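3.2. Materiales y criterios de clasificación

Las piezas proceden de un lote mixto de más de 900 ladrillos de plástico para primera infancia, adquirido a la firma Plendura. Antes de cada ensayo se apartó un subconjunto de 77, que se volcaba sobre la superficie de trabajo sin orden previo.

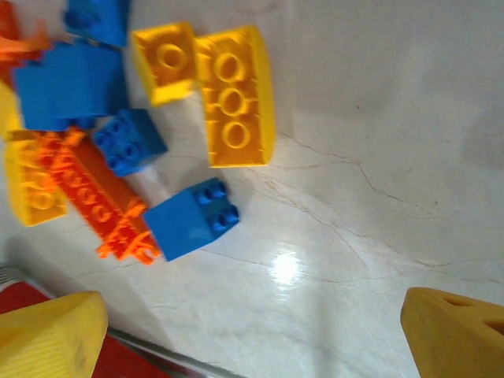
Figura 4. Ladrillos dispersos sobre la superficie.

El color se adoptó como criterio principal y la forma como criterio secundario. En los montones sin ordenar los dos se cruzan: un ladrillo amarillo de un solo botón queda apoyado contra otro alargado, del mismo color y con tres botones en fila, mientras que los azules incluyen desde un bloque grande de cara lisa hasta una pieza pequeña de dos por dos. Quien ordena por color resuelve el primer caso sin dudar; quien ordena por tamaño tiene que separarlos.

Este sitio utiliza cookies propias y de terceros para mejorar su experiencia. Aceptar | Configurar

El destino de las piezas fueron recipientes de plástico rojo, alineados uno junto a otro. Se asignó un color a cada recipiente -- sin etiqueta -- y la asignación se mantuvo durante toda la serie.

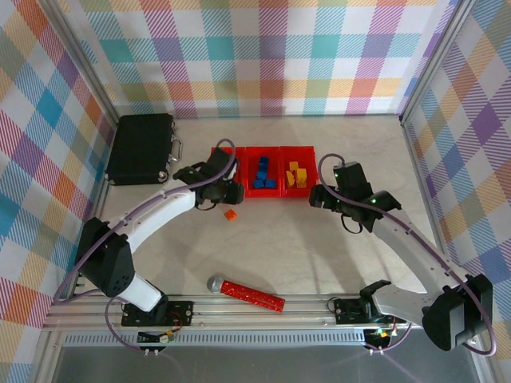 Toltmont, 15 de julio de 2019

En esta sesión se usaron tres recipientes. El central contenía bloques azules y el de la derecha, amarillos; un cubo naranja permanecía sobre la mesa. Los objetos ajenos a la tarea, como el maletín negro y el micrófono de juguete, se registraron aparte y no entraron en el cómputo de piezas clasificadas.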